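Wondwood Outdoor School has added a second wilderness skills course for April after the first one filled up. The new course starts on a Sunday and has room for 12 students.

It covers shelter, fire, water and travel on foot, and ends with two nights out near Brolalon. Students need to bring their own sleeping bag and boots. 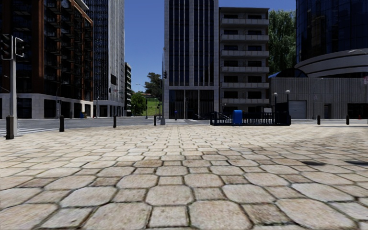
Anyone who has taken a course with the school before can sign up early. Places not taken after 14 days go to the waiting list, which now has 30 names on it. A packing list will go out by email once places are confirmed.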